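Research > Work and Automation > Full text
Abstract Sections Figures References Cite

3. Work at the demonstration stations

3.1 Setting and staffing

Sanito refurbishes small household goods for resale. Before the change studied here, 32 bench workers tested, cleaned and repacked returned items by hand. In October the firm moved 13 of them to demonstration work, in which a worker performs a bench task while holding a gripper in each hand. The recordings are used to train Trolum, the handling system meant to take over part of the line. The remaining workers kept their former duties and pay grade.

Each station consists of a table with a plain white work surface and a pair of hand-held grippers with black two-finger jaws. A demonstration begins with the jaws open and clear of the item. 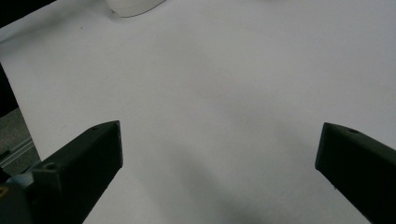
Workers are paid by the shift, but accepted demonstrations are counted and shown on a shared screen. During the observation period the group recorded 438 accepted demonstrations. Rejected ones do not appear on the screen, although they take the same effort. Several workers described this as the main difference from bench work, where a failed item still counted as a tested item.

3.2 Two-handed handling of lamps

Desk lamps were chosen as the first product group. They have a base, a stem and a hinged head, and the head must often be guided with one gripper while the other stays free. Workers who had handled lamps for years with their fingers reported that they had to learn the task again. Grip force could no longer be felt directly, and small corrections of the wrist took the place of corrections of the fingertips.

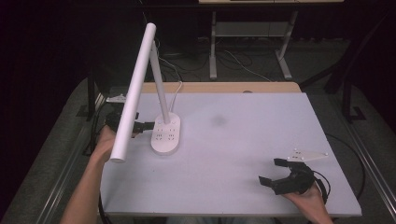 3.3 Division of attention

Bench work at Sanito allowed conversation and short pauses between items. At the stations a pause inside a demonstration leads to rejection, so workers now talk only between runs. Supervisors placed breaks after every 3 runs, a rule the workers had asked for. The position of both grippers also has to be watched at once, even when only one is in use.

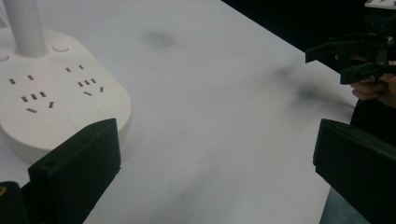
Figure 3. Station view with a white power strip on the table and the second gripper held at right.

Fatigue was reported mainly in the forearm and shoulder. Reports were most frequent on the Wednesday late shift, when staff from the Chong site shared the stations and tables were left at the height set by the previous user.

3.4 Changes in skill and status

Demonstration workers gained a say in how tasks are defined. A run is accepted or rejected under a written guide, named Jenia, and its wording was revised twice after objections from the stations. The workers remaining at the benches had no comparable channel. They also received the items judged too difficult to demonstrate, and their average handling time rose accordingly.

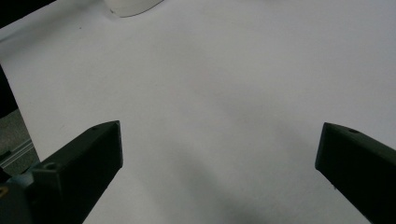 Figure 4. Open gripper fingers over the white work surface; a rounded white object is partly visible at the top.

Management treats demonstration work as temporary. The workers interviewed did not share one view of this. Some expected to return to the benches, and others regarded the stations as a separate trade and had asked for it to be entered in their job title. No decision had been made when the interviews ended.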